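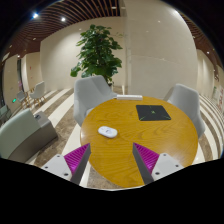

Figure 6.1 A hand-held gripper over a round wooden table, with a computer mouse beside a black mat.

CHAPTER 6
Planning and Paying for Equipment

Learning aims

After studying this chapter, the reader should be able to:
prepare a statement of need before approaching a supplier;
separate the purchase price of a gripping tool from the cost of keeping it in use;
set out a simple equipment budget covering more than one financial year;
judge whether a proposed workplace is suitable before money is committed.

6.1 Introduction

Earlier chapters treated the gripper as a mechanical device. The present chapter treats it as a purchase. An organisation that wishes to collect handling data, or to try out a task before automating it, must decide what to buy, in what quantity and in what order. These decisions are often taken early, when little is known about the work, and they are costly to reverse.

The running case in this chapter is the Skerkside programme, under which small handling tasks were studied on ordinary furniture in shared buildings. The programme obtained quotations from two suppliers, Brimeo and Pakzad, and its records are used in the exercises at Endstead College, where this course was first taught.

6.2 The statement of need

A statement of need describes the task and leaves the choice of product open. It should name the objects to be handled, the surfaces on which they will rest, the hours of use and the persons who will operate the tool. The first Skerkside statement ran to 14 pages and was returned to its authors. Most of it reproduced a catalogue. The revised version began with a list of everyday objects, including a computer mouse, and gave for each the greatest width across which the fingers would have to close.

Width is a useful starting point, but it does not settle the matter. The shape of the fingertip, the material of the gripping face and the operator's view of the object all affect the choice. Where these cannot be fixed in advance, the statement should say so and ask the supplier to lend a tool for trial.

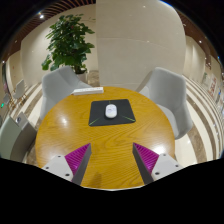
Figure 6.2 The mouse on its pad, with a white power strip towards the far side of the table.

6.3 Capital and running costs

The purchase price is a capital cost and is normally met once. Running costs return each year and are easily left out of a first budget. They include replacement fingers, fasteners, storage for recordings, carriage, insurance and the time of staff. In the Skerkside budget, replacement parts formed a separate line of 207 pounds for each tool per year. Parts had previously been charged to general stores, where their cost could not be traced.

Small items of furniture and electrical supply should also be listed. A mat, a power strip or a table may cost little, yet a session cannot begin if one of them has been forgotten. Items already held should be entered at nil cost so that they remain visible to whoever plans the next order.

6.4 Choosing the workplace

A purpose-built laboratory gives steady conditions at a high rent. A shared seating area is cheaper and offers more varied surroundings, but the planner must consider lighting, reflections from polished surfaces, access to power and the needs of other users of the building. A site visit should be made at the time of day when work will take place.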